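We use cookies to keep this site working. OK / Manage settings

Comparing two sets of gripper fingers on soft bags

If you've only ever picked up blocks and tins with your arm, do try bags! They crumple, they slide, they hide each other, and they will teach you more about your fingers in one afternoon than a week of neat cubes. I ran the same test on the Cetix tapered fingers and the Belora flat pads, and this is how to set it up at home or in a small lab.

What you need

An arm with a parallel gripper, both sets of fingers, a wrist camera, a plastic basket with straight sides, and a handful of sealed sweet bags in different sizes. I drive mine from an Onishi controller, but anything that lets you save a pose and log the grip width will do.

Step 1. Fit the first set and zero the gripper. Close it fully, check the tips meet, then open it again. Do this every time you change fingers (I forgot once and had to bin a whole batch of results).

Step 2. Put the basket on the floor within easy reach and save a hover pose above it. Both fingertips should show in the wrist view, with enough of the basket behind them to judge the gap.

Step 3. Load the basket. Lay the bags side by side and squeeze a narrow one in between two wider ones, so the fingers have to find an edge to work with.

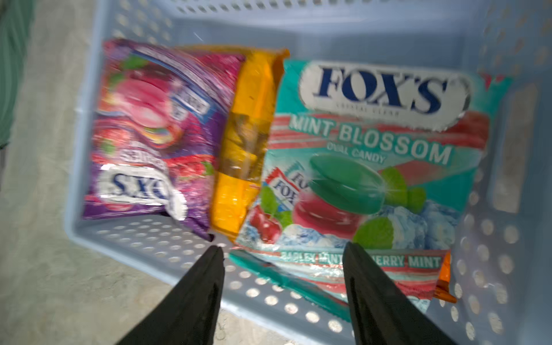

Step 4. Come down slowly. I set the speed to 18 per cent for the last stretch and left the camera running the whole way. Fast moves smear the print on the bags, and if your software finds its grasp point from the picture, that matters a lot.

Step 5. Close, lift, hold, put back. Mark each try as a clean lift, a slip or a miss, then shuffle the bags and go again.

How they got on

I logged 78 tries per set. The tapered tips were brilliant in tight gaps and went down between bags without shoving everything sideways. The flat pads held the big bags more steadily once they had them, but getting them in beside a wall was a real fiddle! For mixed baskets I'd pick the tapered set. Next I want to try the Willik rubber sleeves over the tips, which might give the best of both.

Last updated: January 24, 2021

Contact | Copyright | Back to top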